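Gulico Wurno soda maker: review after four months of daily use

By Ratree Mahawong

We drink a lot of sparkling water in my house. Before I bought the Wurno we went through most of a twelve-pack of bottles every week, and the empties piled up in the garage until somebody drove them to the redemption center in Wikemville. I bought the machine in February with my own money, from the Humphreys on the county road. Gulico did not send it to me and does not know I am writing this.

The Wurno is the middle model in the Gulico line. It has no plug and no battery. The gas cylinder goes in the back, the bottle goes in the front, and a lever on top sends the gas into the water. It stands a little taller than my coffee maker and fits under the upper cabinets with enough room to work the lever. It comes with one bottle and one cylinder.

Setup was easy. The back panel slides up, the cylinder screws in by hand, and the panel slides down again. The printed instructions are four small pages and the drawings are clear. The one thing I got wrong was not tightening the cylinder enough. There was a hiss the first time I pulled the lever, so I took it out, checked that the rubber ring was seated and screwed it in again. It has been fine ever since.

The water should be cold before it goes in. I tried tap water at room temperature the first evening and it came out flat and a bit sour. Water that has been in the refrigerator overnight takes the gas much better. We now keep two bottles filled on the door shelf and rotate them.

For a medium fizz I pull the lever three times, holding it for a second or so each time. My husband likes five pulls. The lever is stiff for the first few weeks and then loosens up. My mother has arthritis in her hands and could not work it comfortably, so if that applies to anyone in your house I would look at an electric model.

How does it taste? Like sparkling water. The bubbles are larger than in the store brand we used to buy and they don't last as long in a glass. In the bottle with the cap on, the water is still lively the next morning and noticeably weaker by the second evening. If you are particular about very fine bubbles you may not be satisfied. I stopped noticing after a week.

Do not carbonate anything except water in it. The manual says so and I believe it. My son tried apple juice while I was at work and I spent 30 minutes cleaning the nozzle with a toothbrush. Add juice or syrup afterward, slowly, with the bottle tilted.

Now the empties. We have not gone to zero. The kids still bring home soda and sports drinks, and we buy bottles for road trips. But the pile is much smaller, and what used to need two big bags now goes in one basket by the back door. I used to make the Wikemville run twice a month and I have been there once since spring. 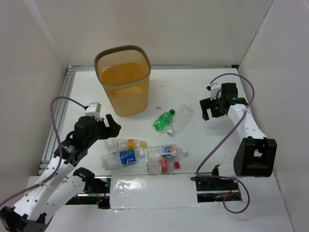 Seven plastic bottles and a tall amber-yellow basket.

If your state pays a deposit, you do get that money back on store bottles, so it shouldn't be counted as savings. I made that mistake in my first round of math. What you save is the price of the water itself, less the gas and the machine.

The gas is the real running cost. One cylinder lasts us between three and four weeks. Gulico prints a higher number of bottles on the box, but I assume that is for light fizz, and we don't make it light. Humphreys takes the empty cylinder and gives you a full one at a lower price than a new one. You have to bring the empty with you. I forgot mine once and had to pay full price, so now I own two cylinders, and I would recommend that anyway. Running out in the middle of a hot afternoon with company over is annoying.

Before buying I looked through the customer ratings on the Humphreys site. There were 3,170 of them, and 2,626 gave it four or five stars. Most of the low ones that I read were about leaking around the nozzle or about the drip tray. I haven't had a leak. The drip tray complaint is fair. It is shallow, it isn't attached to anything, and it slides out when you wipe the counter. I put a folded dishcloth under the front of the machine and left the tray in the cupboard.

The bottles are another weak point. They can't go in the dishwasher, and the neck is too narrow for my hand. A long bottle brush does the job. There is a use-by date printed near the base of each one, after which you are supposed to replace it. Replacement bottles are sold in pairs only, and Humphreys was out of them both times I asked -- I ended up ordering from Gulico directly and waiting nine days.

Noise: there is a loud buzz when the bottle reaches full pressure. It's normal, but the dog leaves the room. I wouldn't use it early in the morning with a baby asleep next to the kitchen.

The plastic housing has held up. Mine is white and has one scratch on the side from being pushed against the toaster. The lever has no wobble.

I would buy it again. A family that gets through a few bottles of seltzer a day will get good use out of it. One person who has a glass on weekends probably should keep buying it at the store, and anyone living far from a place that exchanges cylinders should price the mail-in exchange first.

Rating: 4 out of 5. I took one off for the drip tray and the trouble getting spare bottles.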